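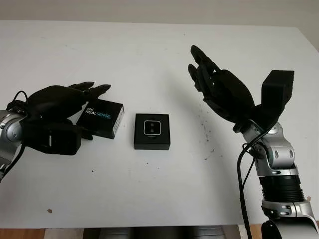 White table, Intel RealSense box and square black box with the depth camera inside.

October, bench notes, 14:20

Packing check for the depth camera going from Holtstead to Clendden. The item list from Grernholm gives 2 boxes, the printed retail box and the low square one. Both are on the list under the Kravchuk job number, so no new label needed.

Table wiped before start. White top shows every crumb of foam, worth doing again before the lid goes on anything. Retail box is glossy on top and picks up the room lights, which makes the REALSENSE print hard to read from a low angle. From directly over it the print is fine.

Spacing: left a small gap of bare table between the boxes. Pushed together, the two black edges read as one long shape and it is easy to misjudge where the square box starts. Keep the gap for the rest of the series.

Square box is shallow. Lift the camera by the metal frame, keep off the dark face and the two lenses. Fingerprints on the face were the complaint last time -- cloth is in the top drawer, dry only.
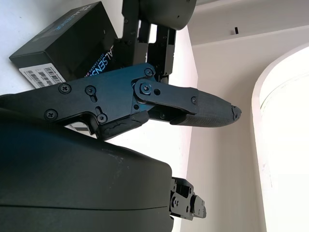 Black product box at an angle on the white top, lettering faint from this side.

Lettering on the black box top is light blue and faint. Going by the logo alone will cause a mix-up if a second black carton is ever on the table. Suggest a white sticker, short side, job number in marker.

Outer carton for Clendden: 100 mm clearance at each end is more than needed, but it is the size in stock. Fill with paper. Foam sheet under the square box, about 5 mm.

To do:
Sticker on retail box
Order smaller cartons
Ask Grernholm whether the cable ships separately -- not on the list
Update packing sheet, add the gap note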